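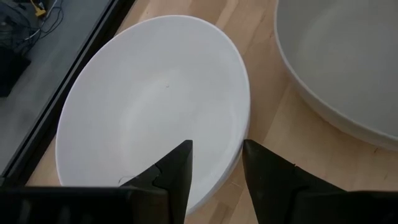
Photo: Planwood / Jallbridge tableware study

3.2 Bowls and how they are put away

Bowls were the awkward category. Plates go in one pile and that is mostly that, but bowls differ in width and in how steep the side is, so a pile only works if the sizes agree. Figure 2 gives the usual case from the Jallbridge sessions: white bowls of one kind nested, an off-white one left on its own next to them. We coded this as "partial stack". See Delić for the older coding, which has no such class and puts everything under "stacked" – not much use here. 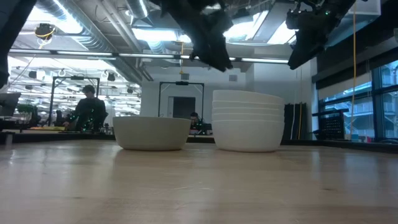 Vol. 2, p. 49

Figure 2. Partial stack, five nested bowls and a single bowl, light wooden table.

Rim spacing was noted for every stack. Even spacing means the bowls sit properly; one wide gap usually means a wrong size part way down. Tilt also noted, but only by eye, so treat with care. Of 2,133 placements in the full set, the single bowls gave most of the coding disputes. Is a bowl beside a stack put away or just put down? Coders at Grirnbridge said put down, ours said put away. Settled in January, in favour of ours, and the Grirnbridge sheets were recoded acordingly.
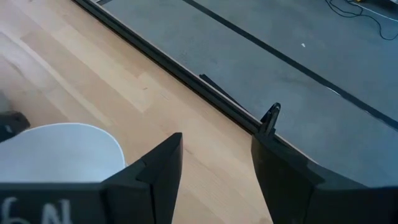

Distance from the stack matters too. A bowl within a hand's width was counted with it, anything further was counted alone. Crude rule, but 100 placements checked twice gave the same codes bar a few, all of them on crowded tables. Cups left out of this section – see 3.3. Serving bowls stay in, though they they rarely nest with anything and could be dropped in later work.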